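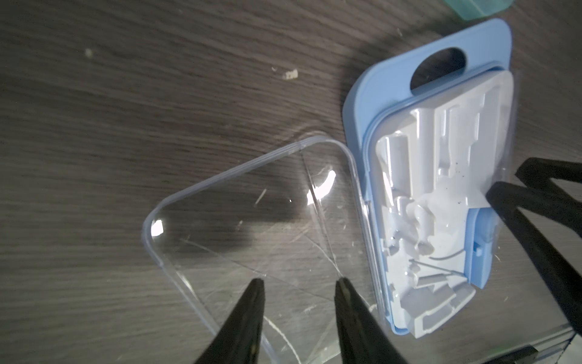 The Case for the Case

Every household owns a plastic box full of geometry. Eugénie Marty has opened more of them than is good for a person.

There is a drawer in your home with a pencil case in it. You may not have seen it since the last child finished algebra, but it is there, under the takeout menus and the spare phone chargers, and inside it is a ruler, a set square and a protractor that has measured perhaps 11 angles in its life.

Eugénie Marty knows about that drawer. For 16 years she has run Trenerell, a narrow shop with a bell on the door and a back room given over entirely to school supplies of the plastic variety. She sells new ones in the front. In the back she takes in old ones, sorts them, matches the lids to the bottoms and sends them out again in July, when the local schools hand over their supply lists and parents begin to speak in low, frightened voices.

"People bring me a bag and say it's all junk," she told me, tipping one out on the table. "Then they stand there and watch me, in case it isn't."

Nearly 900 cases come through in a good year. I had assumed that a pencil case was a pencil case. I was corrected on this before I had my coat off.

The first thing Marty looks at is the lid. A clear lid is a diary, she says, and an old one will show you every key, coin and compass point it ever shared a backpack with. She holds each one to the window and tilts it. Fine scratches are acceptable. Fine scratches are, in her view, the whole charm. A crack at the corner sends it to the bin under the table, which she calls Aubert, after a teacher who once failed her in drafting.

Then comes the hole. Many of these cases have one, an oval near the top, so that the thing can hang from a peg in a store. After that one glorious season on the peg the hole has no duties whatsoever. Marty has seen children thread shoelaces through it. She has seen a carabiner. She has also seen a case that had been nailed to a wall through the hole and used for seed packets, and she speaks of its owner with real respect.

Below the hole is the part she cares about most, the insert. You will remember the insert. It is molded white plastic, full of little hollows and ridges, and each hollow was designed by somebody with great confidence about what you would put in it. Take everything out and you face a puzzle with no picture on the box. Marty can look at an empty one and tell you where the compass went, where the leads went and which dip was meant for an eraser that was lost on the first morning. I guessed wrong on all 3 that she gave me to try.

"That's for your thumb," she said, of the one I was proudest of. "So you can get the others out."

The competition, if that's the word, is the case with no separate insert at all, where the ridges and channels are part of the base. Marty calls these Tistents, for the first line of them she ever stocked, and her feelings are mixed. They're tougher. There's less to lose. They come in the sort of green that nobody has ever painted a room. But they encourage what she calls stacking, a habit she believes starts at age nine and can't be cured later. 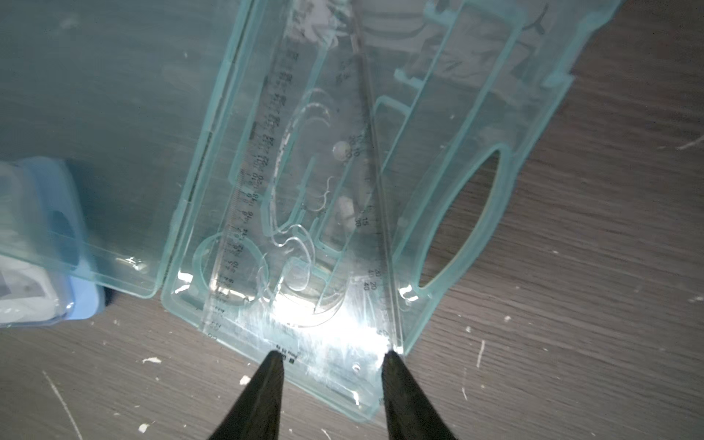 Stacking, in practice: ruler and set square share the base of an aqua-green case.

Stacking means that the set square goes in on top of the ruler, because it was the last thing used, and whatever has curves in it goes wherever there's room. Since all of it is see-through, you end up reading one scale through another, and half the numbers are upside down. Marty has a rule for this. Ruler first, flat in its place, numbers facing you. Then the square. Anything thin gets the long channel to itself, and you close the lid with two hands.

I asked whether anyone follows the rule.

"My nephew," she said. "When I'm in the room."

What she wants next is a proper sorting table. At present she works on a dark wood-look surface that shows every crumb of eraser, and she has her eye on a secondhand one from a stationer's in Pornport that's closing its doors. It has shallow trays along both sides and, she pointed out twice, no hollows for anything in particular.

I went home and found ours. It was in the drawer, under a menu from a restaurant that closed years ago. The ruler was in the thumb hole. I took it back to her the next morning, and she put the lid up to the window and tilted it for a long time before she told me what she'd give me for it.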